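分类:工作台笔记 / 胶与浆糊 / 潮湿季节

11月3日,星期三

早上到工坊,小麦淀粉浆糊又坏了一锅。严格说来没有坏透,表面一层水,底下是一坨颗粒,闻着有点像周末忘在包里的面包。上次坏掉的那锅我归罪于锅,再上次归罪于水,这次锅和水都换过了,嫌疑人只剩我自己和冰箱。先写冰箱。

冰箱是Gintarė Rimkutė离开Vinditz修复室的时候转给我们的,门封条右下角翘着。冷藏室里放过夜的浆糊,靠里那罐结了薄冰,靠门那罐软塌塌的。淀粉浆糊最怕冻,一冻一化,水就跑出来,再怎么过筛也回不去。今天把靠里的那罐倒掉,靠门的那罐过了两遍马尾筛,勉强能用,留着糊废料,不上书。

以下把配方重新记一遍,旧本子那页沾了胶,和后一页永远在一起了。

小麦淀粉一份,蒸馏水五份,先泡一夜。第二天把上层清水倒掉,补回等量的新水,小火,木勺一直搅。变透明以后还要再煮,这一步我以前总是偷懒,看见透明就关火,然后抱怨粘性不够。今天老老实实煮了34分钟,手腕酸得像签了一上午的合同。煮好倒进瓷碗,表面贴一张保鲜膜,完全凉了再过筛。过筛三遍,第三遍的时候加水调稀。用来托裱薄纸的调到像稀奶油,用来糊书脊衬纸的要稠一些,刷子提起来能挂住。

Pirmin Ammann认为煮浆糊可以用微波炉,二十秒一搅,七次搞定。他的浆糊确实不难看。我试过一次,中间熟了,边上还是生的,搅在一起,成了有馅的浆糊。他说是我的碗不对。我没有继续讨论碗。

今天的正活:Laltlow教区送来的那套账册,第二册。

书况照旧写一遍,免得下周又翻。对开本,半皮装,书脊的羊皮已经粉化,摸一下手套就是红的。前封板脱落,后封板还连着两根绳,一根看样子也在考虑离职。缝线是原来的,缝在五根麻绳上,第一、二帖松脱,其余的紧得出奇。纸是好纸,麻料,厚,水渍集中在下角,中间几帖的下角有霉斑,已经干了,不扩散。墨水是铁胆墨,有几页蚀穿,主要在数字下面的横线上。记账的人每算完一笔总数就重重划两道,可以看出他对数字的感情。三百年后这两道线成了两道缝,总数掉下来,只好由我来补。

总共多少页?教区的清单写的是766页,我数完也是766页。本来不值得记,但是第一册的清单和实物对不上,Hermine Reisinger为此写了三封信,最后发现是对方把空白页跳过去了。第二册对上了,她反而不放心,叫我明天再数。

上午做的事:

干洗。软毛刷加橡胶粉,只做封板内侧和前面七帖。铁胆墨的地方不碰橡胶粉,只用刷子。有一页夹着一根鹅毛的碎梗,装进小袋,编号,放回盒子。还有一页夹着一粒种子,同样处理。Hermine问是什么种子,我说是账册的种子,种下去长小账册。她没笑,在记录表里写了“植物性夹杂物”。

测酸碱度。三个点,封板内侧、正文中段、蚀穿页的边缘。前两处还好,第三处低得不出意料。读数写在记录表里,这里不抄了,抄两遍必有一遍错。

试墨水。蚀穿页用二价铁离子试纸点了两处,都变粉红,说明还活跃,不能上水性浆糊。所以早上的浆糊就算煮得再好,这几页也用不上。用明胶涂布的薄日本纸,干了以后再用极少的水汽激活,贴上去,压干。涂布纸我春天做过一批,三月的那批,存在抽屉里,今天拿出来看,边缘卷了,粘性还在。裁成小条,顺着纤维方向撕,不用刀,撕出来的毛边好融进去。

补了两页半。半页是因为中间停下来吃饭,回来发现压板下面的吸水纸和补条亲密得过头了。用手术刀背慢慢挑开,损失一小截补条,原件没事。教训:吸水纸和补条之间一定要放无纺布。这个教训我在旧本子里写过,就在粘住的那一页上。

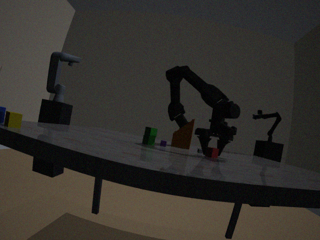
下午的精神都花在书脊上了。粉化的羊皮要不要留,意见还是不统一。Enikő Bognár主张整块揭下来,固化之后贴回新皮上面,她在Cernedell那批航海日志上这么做过,效果很漂亮,花的时间也很漂亮。Othmane Gaber觉得这是教区的账本,将来有人翻它是为了查谁家欠了蜡烛钱,书脊用新皮,旧皮装袋随书保存就够了。我偏向Enikő,理由是旧皮上还有一点烫金的残迹,揭下来装袋,就等于变成一袋红粉,带一点金。但是我的工时偏向Othmane。

先做了固化试验,在书脊最下面一格,靠近水渍的位置。羟丙基纤维素溶在乙醇里,浓度百分之二,刷一遍,等干,再刷一遍。颜色略深,手指轻擦还有一点点掉粉。明天看完全干透之后的样子。如果颜色回来,就整条做;如果不回来,就把浓度降下来,多刷几遍,多叹几口气。

封板重新连接的方案也定了一半。原来的五根麻绳,前面全断,断口在槽里,还留着短短的绳头。打算把绳头散开,接上新的亚麻线,捻进去,再穿回封板原来的孔。孔里的旧木钉要先掏出来,掏的时候不能急,上一册就是急了,孔边劈了一条,补那条缝比掏钉子多用了一天。书脊衬纸用日本纸两层,中间一层薄棉布,浆糊用稠的那种。等浆糊和冰箱和解以后。

关于书脊背面的旧动物胶:用甲基纤维素糊敷上去,等它泡软,再用骨刀刮。敷了两格,刮得很干净,刮下来的东西是茶色的一团,气味让隔壁的人关了门。衬纸底下露出一条印刷废纸,是当时装订师傅随手拿来垫的,有几行字,像是历书的一角,看得出一个月相的符号。先不揭。拍照,量尺寸,写进记录表,明天问Hermine。她喜欢这种东西胜过喜欢账册本身,我也是,只是不好意思当着账册说。

库存:

薄日本纸还够。厚的那种只剩2张,要订。亚麻线十八号的没有了,二十五号的还有大半卷。吸水纸要买,最近消耗得像餐巾。瓷碗一只有裂,不影响用,影响心情。手术刀片一盒。Pfister那把压书机的丝杠又开始叫,上过油,叫得轻一点,音调倒高了。Othmane说听久了像大提琴。他可以搬过去坐在它旁边。

明天要做:

数页码(为了Hermine)。
看固化试验的颜色。
蚀穿页继续,先做数字最多的几页。
重新泡淀粉。泡在碗里,碗放在窗边的架子上,离冰箱越远越好。
冰箱门封条,先用吹风机烘软试试,不行再换。
给教区回信,他们问能不能在圣诞前拿回去。信要写得客气,意思是不能。

补记,下班前:下角水渍那几帖,灯下斜着看,发现纸面有一排浅浅的压痕,隔几页就有,位置都差不多。猜是从前用什么夹子或者绳子捆过。压痕不处理,它也是账册的经历,压平了以后谁也不会谢我。量了一处,记在表里。

再补:早上那罐过了两遍筛的浆糊,下午拿来糊了两块废卡纸,压到现在,掰不开。我一整天都在骂它。

读者留言

纸虫:我们这边浆糊从来不进冰箱,当天煮当天用,剩下的第二天倒掉。夏天难受一点,冬天没问题。煮少一点就好,你那个比例可以减半。

Pirmin Ammann:碗的问题我还是坚持。要宽口的,浅的。深碗当然有馅。

刷子老了:请问涂布纸用的明胶浓度是多少?我照百分之三做的,激活的时候总觉得水汽多了就出光圈,少了又不粘。

Enikő Bognár:固化试验干了告诉我颜色。航海日志那次第一天也偏深,第三天回来一半。那条历书废纸,揭之前先叫我。

匿名:所以蜡烛钱到底是谁家欠的?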